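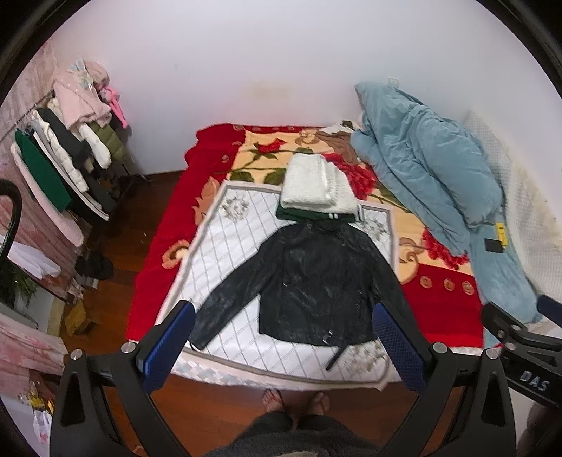

The Zuserano Home Handling Rule Set covers hand-held gripper work on clothing and bedding in rooms where people live. It is written for the person holding the gripper and for whoever signs off the session afterward. The rules start with the item and the surface under it. A leather jacket spread on a quilted mat, with its sleeves out and a belt buckle dangling from the hem, falls under the Hard Parts card: the operator finds every buckle, zipper pull and snap before closing the fingers, and picks a grip point away from them. Folded garments stacked above the collar get their own entry, Neighboring Items, which asks for a clear gap before the main item is moved.

Item number 961
Third edition
Sold by Zuserano. Cards and gauges made by Drakos.

WHAT IS IN THE SET

25 rule cards, coated on both sides, on a steel ring
2 finger gap gauges
1 session log pad
1 wall sheet with the stop rules in large type
1 storage pouch

The gripper, mats and garments are not included. The set is not tied to one make of gripper. It applies to any two-finger tool that is held and closed by hand and has replaceable grip pads.

HOW THE CARDS ARE GROUPED

Room
Get consent from the person who lives in the room, in writing, before the first session. Ask which items may be handled and which may not. Put away mail, medicine, family photos and screens, or cover them. Leave a clear path on both sides of the work surface if the room allows it. If it only allows one side, note that in the log and keep the whole session on that side.

Surface
A bed may be used as a work surface. Pull the blanket flat and lay a mat on it. The mat should be larger than the body of the garment; sleeves and straps may run past it. Do not work directly on a loose duvet. Bedding that stays on the bed should be pushed back far enough that the fingers cannot catch it on the far end of a stroke.

Operator
Closed shoes are recommended, and required where a tool weighs enough to hurt when dropped. Tie back long hair. Remove rings and bracelets on the working hand. Keep the free hand out of the closing area unless the card for that item says it may be used. Take a break after 25 minutes of continuous work.

Item
There are separate cards for knits, fleece, padded jackets, leather and coated fabric, bedding, and anything with hard parts. Each one gives a grip zone, a lift limit and a list of faults to write down. The leather card says to test the pads on an inside seam first and to stop if they leave a mark. Fleece and other deep pile should be gripped through at least two layers where there is a fold to use.

Tool
Check the pads for lifting corners. Check that all screws in the finger joints are snug. Open and close the fingers three times with nothing between them, then measure the gap with the gauge. If a pad is replaced during a session, close that log page and start a new one.

Records
Write down the room, the surface, the item type, the pad type and any stop. Do not write down the name of the resident. Footage that shows a face, or a document that can be read, is set aside and reviewed before it is used for anything.

STOP RULES

The wall sheet lists these in full. Stop the session when:
a person or pet comes within reach of the fingers
an item is snagged and does not come free when the fingers open
a pad slips or comes loose
the resident asks, for any reason

After a stop, open the fingers fully and set the tool down away from the item. Restarting needs a new tool check.

CHANGES IN THE THIRD EDITION

The Surface group now allows beds. The second edition required a table, and many homes did not have one large enough for a coat. The Hard Parts card is new. Belts and buckles used to be listed under outerwear, where they were easy to miss. The card on pillows has been merged with bedding. Owners of the second edition can order the changed cards alone from Zuserano.

SPECIFICATIONS

Card stock: coated, can be wiped with a damp cloth
Gauges: stainless steel, one narrow and one wide
Log pad: tear-off sheets, ruled on one side
Language: English
Suitable for: training, daily use, session review
Not suitable for: powered arms, work near stoves or open water, handling of glass

HOW THE RULES WERE TESTED

The draft cards were used at Plomonholm, the training apartment run by Zuserano, and then in private homes that agreed to take part. Operators marked any card they could not follow in the room they were in. Most of the marks were on the Room group, and its wording was shortened as a result. The rule set is a house standard. It does not replace local law on privacy or workplace safety, and it is not a certification.

RELATED ITEMS

Zinulano spare pads, textured, sold in pairs
Drakos gap gauge, narrow, single
Extra log pads, pack of 3
Changed cards, second to third edition

DELIVERY AND RETURNS

Orders ship in a flat box. Unused sets can be returned with the ring unopened. Gauges that arrive bent are replaced free of charge; send the order number and keep the damaged gauge until the new one arrives.

Page last updated Sunday, January 28, 2024. The next review of the cards is planned for March.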